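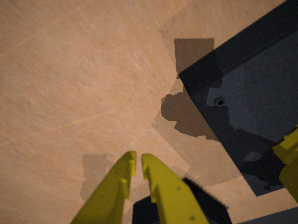
About Akel Sound School

Akel is a small school for people who want to learn live sound: bands, plays, weddings, church halls with terrible echo. It is above a tire shop in Flullville, and yes, you can hear the tire shop. We consider it part of the training.

Nélida Palma started the school after a long career of standing at the back of rooms while strangers told her the vocals were too quiet. She had a spare mixer, a lease she regretted and a cousin, Domingo Yáñez, who owned 30 microphone stands and would not say why. The first class had five students. Four of them finished, and the other one married the drummer.

We now run two courses. The evening course starts each September and goes for 40 weeks, which sounds like a lot until you meet your first feedback problem. The short course is for people who have been put in charge of the sound at something next month and are starting to panic. Both are taught in English and Spanish, often in the same sentence.
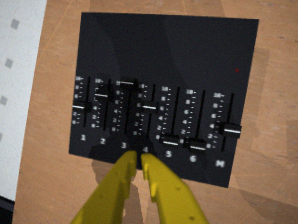
Seven faders, each with its own scale from 0 to 10.

Lorena Alarcón teaches mixing and has strong views on reverb. Fidel Ibarra teaches cables, power and how to lift heavy things without seeing a doctor afterward. Zulema Barrientos runs the office, answers the phone and decides who gets the parking space -- please be nice to her.

Classes are small and there is no final exam. You mix a full set at the Lindemann, the old dance hall on the corner, in front of up to 100 people who came to dance and have no idea you are being graded. Most of them never find out. If they do, Lorena will want a word.

We don't promise to make you famous. Sound people get noticed when something squeals, and we'd like you to be ignored for many years to come.

Visits are welcome any evening after 6. Use the side stairs. The front bell has been broken since we moved in, and Domingo is looking into it.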